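Skistham Computer Reuse opens fifth workshop for machines their owners had given up on

Desktops deemed too old for the office and too dull for the museum now have somewhere to go in Felatstead

Skistham, the repair and resale outfit that has made a modest living out of other people's upgrade cycles, will open a workshop in the old Orken shoe warehouse in January. It is the fifth in the group and the first with working heating.

The Felatstead shop will take in retired office desktops, strip them to the board, test what can be tested and send the rest for materials recovery. Skistham expects 1000 machines to cross the benches in the first year. Most will come from schools, clinics and accounting firms, a sector that labours under the belief that a computer is finished once the fan gets loud.

"Half the desktops we see were written off over a dirty heat sink," said a Skistham spokesperson. "The other half were written off because somebody wanted a new one. We don't judge. We do ask that people take their sticky notes off first."

Boards are sorted at intake. Memory is pulled, sockets are opened and processors are checked before anyone reaches for the isopropyl alcohol. Cleaned boards get fresh thermal paste – a small amount, the workshop's longest-running argument – and go on to an overnight test. Those that pass are rebuilt into complete systems and sold with a four-month warranty.

Bench fittings come from Kolář, the family joinery across the lane, which has supplied tables with raised edges so that dropped screws stay on the table. Staff at the existing shops have asked for the same and been told to wait their turn.

Public drop-off will run through the side door on the lane. Printers will not be accepted. Skistham is aware that people will bring printers.
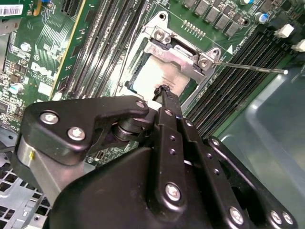 FELATSTEAD, 22 November 2025

A Dell board with its load plate up and old paste still whitening the top of the processor is ordinary fare for the new benches. The lever, the plate and the socket pins all have to be treated gently, and trainees will spend their first four weeks on exactly this job before they are trusted with a customer's machine.

Applications for trainee places are open now at the Skistham front counter. Previous experience is welcome, steady hands more so. Applicants should bring a résumé and, if they own one, a favourite screwdriver.

Media enquiries: Skistham Computer Reuse, Felatstead workshop office. Tours of the benches can be arranged before opening. Closed-toe shoes, please.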